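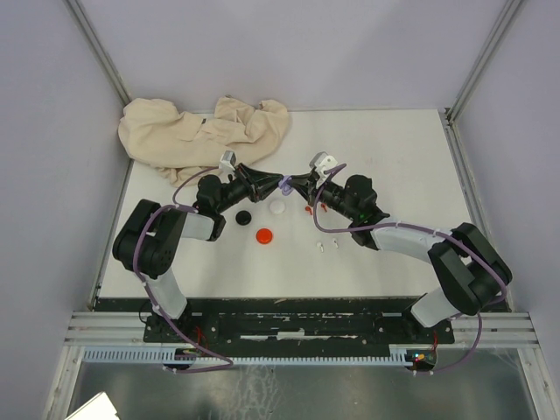
# Two arms, one planner: gallery of the handover work

13 July 2025, written by Noreen Tanoli

On this page we collect what we have learned from the handover software for the Wavholm cell. The page is mostly for colleagues at Cultivell and Lamrani who ask us how the two arms agree with each other. I am sorry if some parts are short. Dayana Alvarado wrote the planner, Waqas Lodhi wrote the grasp detection, and I keep the tools for recording and replay. Rukhsana Memon reads all our logs and tells us where we are wrong.

**Both grippers at one object.** The moment when the two grippers meet at the small purple piece is the most difficult one for our software. Before this moment each arm can have its own plan. At the meeting point the two plans must become one, and the controller treats the object as a link between the two grippers. If one side moves 2 mm more than the other, the force goes into the object and into the fingers.

## How the meeting point is chosen

In the first version the meeting point was a fixed number in a settings file. It was in the exact centre of the table, and we were quite proud of it. Then Waqas changed the start pose of the left arm and the elbow came too near to the side wall in many of the plans.

Now the planner chooses the point each time. It takes 300 candidate points in the space above the table, removes all which one of the arms cannot reach with a comfortable wrist, and gives a score to the others. The score looks at the distance to the joint limits, the distance between the two wrists and the height above the tabletop. In practice the chosen point is often a little to the right. Dayana believes the reason is in the wrist limits of the left arm, but we have not proved it.

## Who is the leader

We use a leader and a follower. The arm which holds the object first is the leader. The follower receives the pose of the leader's gripper and plans against it, and it plans again every 40 ms until its fingers are closed. After this the roles are changed by one message, and both controllers must confirm it. Without the second confirmation no gripper is allowed to open.

This last rule came from Rukhsana. In November we had a version where the leader opened after its own timer, and the replay of those runs is not nice to watch.

## Cameras at the wrists

Each arm has a camera near the wrist, and the grasp detection runs on both of them. When the grippers are close together each camera sees a lot of the other gripper. Waqas solved this with a mask: we know the joint angles, so we can draw the other arm into the camera view and ignore those pixels. The mask is made a little bigger than the real gripper. When it is too big, a small object disappears behind it completely, so please do not increase the value without asking him.

## Cables in the collision model

A purple cable runs along each arm, with small ties to hold it. The one on the right makes a large loop at the wrist. For a long time our collision model contained only the hard parts of the robot, and for the planner the loop was simply air. We now model it as a chain of short capsules fixed to the wrist and to the forearm. It is a rough shape, and it costs some planning time, but Dayana prefers a slower plan to a torn cable. I agree with her.

## Cloth, discs and small pieces

The tabletop has a crumpled beige cloth at the rear left, three round discs in black, white and red-orange, and some small pieces in red and white. The discs are easy for the detector. The small white pieces on the white table are harder, there is very little contrast. Waqas uses the depth edge as a second opinion there, and the two results are combined before a grasp is offered to the planner.

The cloth is a different problem. We do not try to know its full shape. The planner receives a height map of it and keeps a safe distance, and the folds are updated only when both arms are away from the table.

## Recording and replay

The log set for this version has 3,348 handover attempts. Every attempt is stored with the joint states, the messages between the arms, both wrist streams and the version of the settings file. The replay tool is called Emerley. It can start from any message, which helps very much when the error is only in the last second of a long run.

Two habits have saved us time:

- Write the reason for a stop in the log as plain words, and not only as a code. Morena Pellegrini at Lamrani does not have our code table, and she finds more mistakes than we do.
- Keep the settings file together with the run. We once spent many days on a fault which was only an old file with the old meeting point in it.

## Still open

The role change is slow when the network is busy. The mask does not include the cable, so sometimes a piece of loop is detected as an object. Also the height map of the cloth has holes in the deep creases, and at the moment we fill them with the highest neighbour value.

Questions about the planner go to Dayana, questions about the logs to me.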